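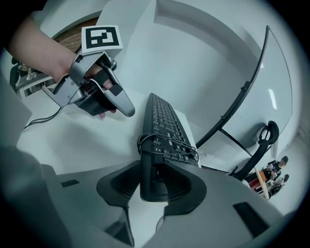 November, 4:15 pm. Seed bank, dune accessions from Prerden. 491 packets in, 311 cleaned and weighed. Sea daffodil still sticky, leave in paper another week. Behrouz redid the thyme labels, two had the wrong slope on them.

Germ test, tray 6: 8 up, all at the warm end. Move the tray, dont rewater.

Mabli wants cuttings of the rockrose for the school beds, ok if Sharada agrees. Van Damme gravel late agian. Ask Emiliano re path edging before the herb terrace gets planted up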